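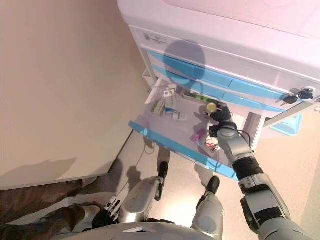
*White drawers, light-blue handles, keys left in the lock.*

So I finally went to the Dunleavy open day, after two years of meaning to go and forgetting until the week after. If you don't know it, Dunleavy is the old paper mill out past Sedcombe that makes office stationery and archive supplies -- folders, acid-free boxes, those long gray tubes that maps live in. Once a year, in January, they let the public wander through. I'm a person who gets excited about a good envelope, so this was basically my Super Bowl.

I got there at 9:40, which was too early. The parking lot is on the wrong side of the river and you have to walk over a little footbridge with a very slippery deck. Wear real shoes! I wore canvas sneakers and had cold feet until lunch.

Check-in was a folding table with name stickers. They'd run out of the adult ones, so I spent the day with a cartoon otter on my coat. Admission is free but you have to book, and there were 232 of us signed up, split into groups by the color of your sticker. Otters went with Ifeoma Onuoha, who runs the box floor and has been there long enough to remember when they still made wallpaper backing.

**The box floor**

We started with the boxes, and I could have stayed there all day. The board comes in flat and gets creased, cut and stitched with wire along the corners. I'd always assumed archive boxes were glued. Ifeoma told us glue can dry out and let go over the decades, and it can attract bugs too, so the good ones get metal corners. She passed around a box that a county records office had sent back after 90 years of use, and it was in better shape than my filing cabinet at home (which doesn't close, and which I have to kick).

It's loud in there. They give you foam earplugs, and then of course you can't hear the tour, so everyone kept taking one out and leaning in. A man in front of me asked a very long question about humidity and I caught maybe a third of the answer. Something about keeping the board in the building for a few days before they cut it, so it settles.

**The sample room**

Upstairs is the sample room, and this was my favorite part. They keep one of everything they've ever put in a catalog, and the current count is 491 products. Thaddeus Benavides looks after it and does all the labeling by hand, in the neatest capitals I've ever seen. He let us handle pretty much anything that wasn't behind glass. There's an accordion file from before the war with a silk ribbon tie, and a green ledger so heavy I had to put it down on the bench to open it.

I asked him how he sorts everything and he said by size, because the first person to do the job sorted by size and changing it now would take him until retirement. So a luggage tag sits next to a seed packet sits next to a calling card. I loved it. You find things you weren't looking for.

He also talked a bit about the Lelonus line, their big seller in the seventies, which was a set of pastel folders with matching labels. My aunt had those! The pink ones were all over her kitchen, full of recipes and appliance manuals. They're out of production, but Thaddeus says people still write in asking for them, and he'd bring them back tomorrow if it were up to him. Same here. I signed the petition he keeps by the door (it's a notebook, and I don't think it goes anywhere, but I signed it).

**Lunch, and a small complaint**

The canteen does soup and a roll. The soup was leek and potato and very good, the roll was fine. My complaint is the line: one register, no signs, and half the people in it thought they were waiting for the restroom. I was in it for most of my lunch break and ate my roll standing up. If you go, bring a sandwich and sit in the loading yard, where there are benches and you can see the weir.

**The afternoon**

After lunch you can choose between a talk on the history of the mill and a workshop where you fold your own document wallet. I picked the wallet. Mine came out crooked, with one flap longer than the other, and I've been using it for receipts ever since.

The shop was nearly cleaned out by three o'clock. I got a pack of Sistum index cards, two map tubes I have no use for, and a roll of linen tape. I wanted the small gray box with the metal corners, but the last one went to the humidity man. He seemed really happy with it.

Booking for next year opens in the fall. I've already put a note on the fridge, and I'm doing the history talk this time.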